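About Pettigrew Street Community School of Languages

Welcome, and thanks for stopping by to read a bit about us. We're a small, independent language school on the upper floor of the old Jesano building, a short walk from the ferry and right above the bakery (yes, you can smell the bread during morning classes, and yes, it is very distracting around ten). We teach Mandarin, Italian, Spanish, Vietnamese, Auslan and English to adults of every age and every level of confidence, including none whatsoever.

How we got started

The school began at a kitchen table. Hui-mei Lu had been teaching Mandarin to a neighbour whose son was about to marry into a Taiwanese family, and the neighbour wanted to be able to say something kind at the wedding without reading it off a card. The neighbour told her sister, the sister told her tennis group, and before long there were 6 people squeezed in on mismatched chairs every week, passing the biscuits and arguing cheerfully over tones.

Hui-mei rented a room over the bakery that June, meaning to keep it for one winter. She painted it herself in a yellow she has since come to regret, borrowed a whiteboard from the primary school up the hill and put a handwritten notice in the library window. We still have the notice! It's framed beside the kettle, with the old phone number on it, so please don't ring that one.

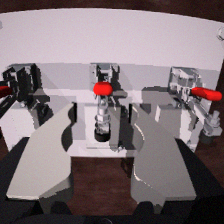
How we teach

We like to get people talking early. In your first class you'll learn to greet the person beside you, ask how they are and understand the answer, or at least enough of the answer to nod in the right spot. Grammar comes along as you need it, and our teachers are happy to stop and draw up a table of verb endings for those who find that sort of thing soothing (there are always a couple in every group, and we're very fond of them).

Classes are kept to a size where everyone gets a turn. We don't set exams. There's a bit of homework each week, usually a short recording to listen to and a few sentences to write, and if life gets in the way you're still welcome to come along and catch up as best you can. Plenty of our learners work shifts or look after grandchildren, and we'd much prefer to see you unprepared than have you stay home feeling guilty.

Our beginners' course is called Numetti, a word made up by one of our earliest Italian classes when they couldn't remember the real one for "little numbers". It stuck, and now it's printed on the workbook. The next step up is Erside, where you start to tell stories, make complaints, give directions and generally hold your own at a family lunch. After that we run conversation groups, and some of those have been going so long that they're really a circle of friends who happen to meet in Spanish.

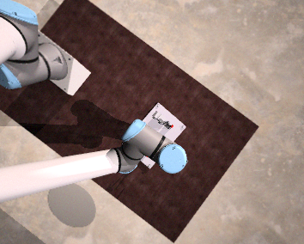

A dark brown tabletop on a concrete floor, with the arm's white mounting block at one end.

Who comes along

All sorts, and we wouldn't have it any other way. We have nurses who want to be able to comfort a patient in Vietnamese, retired couples planning one big trip, a plumber who fell in love with Italian films, and quite a few people who grew up hearing a language at home and never felt they could speak it properly. That last group has a special place here. It can be a tender thing, learning your grandmother's language as a grown-up, and our teachers understand that some days you'll want to chat and other days you'll want to sit quietly and listen.

This year we have 79 learners enrolled across all our classes. The eldest is well past eighty and does her listening practice while she waters the tomatoes. We've had mothers and daughters in the same course, and one pair of brothers who had to be seated well apart.

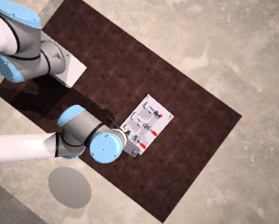 Our English classes deserve a mention of their own. They began when a few of our language learners offered to swap an hour of Mandarin for an hour of English, and they've grown into a regular morning program for people who are new to the neighbourhood. We practise the useful everyday things, such as ringing the doctor, reading a lease, talking to a child's teacher, and working out what on earth someone means by "bring a plate". Fees for these classes are kept as low as we can manage, so if cost is a worry, have a quiet word with us and we'll sort something out.

The shared lunch

At the end of each term we put on a lunch, and it's the day most of us look forward to. Every class brings a dish and has to explain it in the language they've been learning, which leads to a good deal of pointing and some very inventive words for "simmer". Last term we fed 43 people and ran out of forks. Family are welcome, and so are former learners, who turn up more often than you'd think.

Our little library is open before and after every class as well. It lives on two shelves in the hallway and holds picture books, cookbooks, detective novels and a stack of old magazines that Hui-mei's cousin posts over in great heavy parcels. Borrow what you like and write it in the green exercise book.

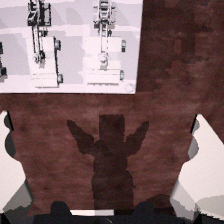
If you're thinking of joining us, the best thing is to come and sit in on a class. There's no charge for a first visit and you won't be called on unless you'd like to be. Ring or email beforehand so we can put out an extra chair, and come up by the side stairs, as the front door belongs to the bakery and they do get cross. For anyone who finds stairs difficult, there's a lift at the back and we'll gladly come down to meet you.

We look forward to having you.

Recent from the school
Term dates and fees
What to bring to your first Numetti class
Recipes from the shared lunch
New Auslan evening group: places open
Moving up to Erside: how to tell if you're ready

Contact us | Enrol | © Pettigrew Street Community School of Languages | Back to top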